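Tevdale swap room gets its sorting bins

If you've been down to the Tevdale swap room lately, you know the shelf situation. Everything people dropped off went into one big heap, and I once spent nearly 30 minutes digging for a lid. So I was pretty happy to stop by in October and find the sorting table up and going!

The idea is simple enough. Small household stuff gets sorted by color of bin before it goes out on the shelves, and the bins came from Mekon, the hardware place on Wostum Road (they knocked a little off the price, which was nice of them). 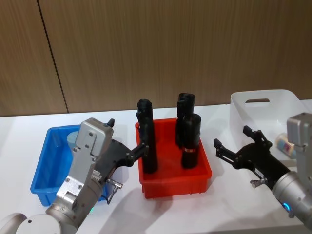

Blue, red and white bins on the sorting table at the Tevdale swap room.

The red one had three black cylinders standing up in it when I looked, and a little bottle with a pink, blue and white label was lying in the white one. I like the white bin best - it's deeper than the other two and has a handle cutout, so I'd guess it's the easiest to haul around.

Drop-off is open until 9 at night, through the side door. Please rinse things out first, and keep glass separate. Bigger items still go to the Navaratnam building, same as before - ring the bell and wait, it can take a while.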